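Living in Portugal: Your Questions About Everyday Culture

I moved to a small town in the north of Portugal and started writing this blog a few months later. The inbox fills up fast (I love it, keep writing!), so I've gathered the questions that come up most. My neighbor Abílio Peixoto read it over and fixed my mistakes about soccer.

What do people there search for online?

Soccer, mostly! Then the weather, then whoever got voted off a reality show the night before. When I looked through last year's trending searches I knew maybe a third of the names. Abílio knew all of them. If you want a quick way into small talk with your coworkers, go down that list and look up every person on it. I did it over a rainy weekend and came out with opinions about TV hosts I had never heard of.

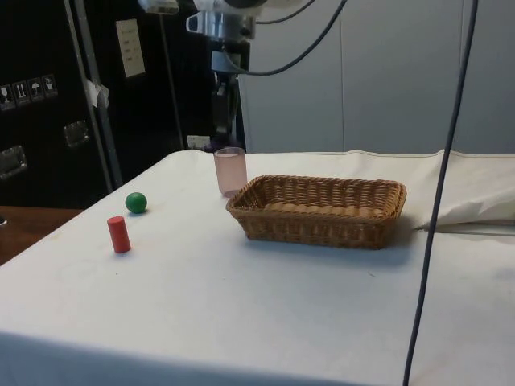

The recipe searches are my favorite part, though. Salt cod shows up in December, grilled sardines in June, and there's a cake for pretty much every holiday in between.

Do I need to speak Portuguese before I come?

You don't need to, but please start anyway. I arrived with 12 phrases written on a card and used every one of them in the first day. In the bigger cities plenty of people will switch to English to help you out. In my town that happens less, and my Portuguese is so much better for it.

Listening is the hard part. European Portuguese swallows a lot of its vowels, and if you learned from Brazilian shows (like I did) the first weeks are rough. Kids' cartoons helped me more than any class.

What time do people eat?

Lunch is at 1 p.m. and people take it seriously. Many small stores close for it. Dinner starts at 8 p.m. or later, and if you turn up at a restaurant at 6 you'll be sitting with the staff while they have their own meal. I've done this. They gave me soup!

Is the coffee as good as everyone says?

Yes, and it's cheap. Ask for "um café" and you'll get an espresso. My regular spot is Guerreiro, by the bus stop, where Simão Barros starts making mine when he sees me cross the street. A milky coffee in a glass is a "galão," and it goes well with toast that is thicker than you're picturing.
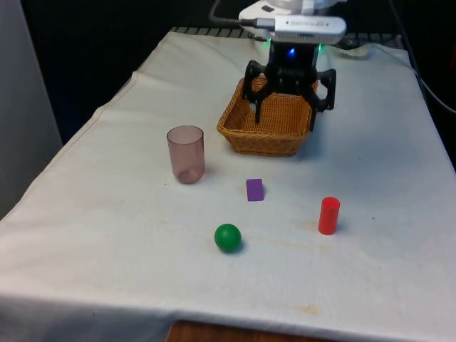 How do I make friends?

Join something. I signed up for the Karninico, a walking group that meets on the first weekend of the month, and that's how I met nearly everyone I know here. People can seem reserved at first — mine warmed up the moment there was food involved. Say yes to the lunch after the walk, even if your feet hurt. The lunch is the real event.

Which holidays should I plan around?

The saints' festivals in June, for sure. Streets get strung with paper decorations, there's music until very late, and you will smell like sardines for two days. January is quiet by comparison, but some villages still have groups going door to door singing for the new year. Ours stopped at 16 houses and got fed at most of them.

What local blogs or sites do you read?

Tultano is great for concerts and street fairs in the north. For slang I go to Cutix, a reader-built word list with 2,641 entries, and a good 201 of them seem to be ways of saying somebody is annoying. Both are in Portuguese, but the sentences are short and you'll pick things up quickly.

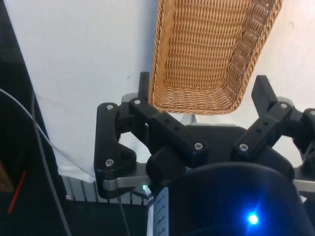 Wicker basket and black gripper, close up

Can I send you a question?

Please do! Use the contact form and tell me which town you're in or headed to. I answer everything, usually in the evening after dinner — so, very late.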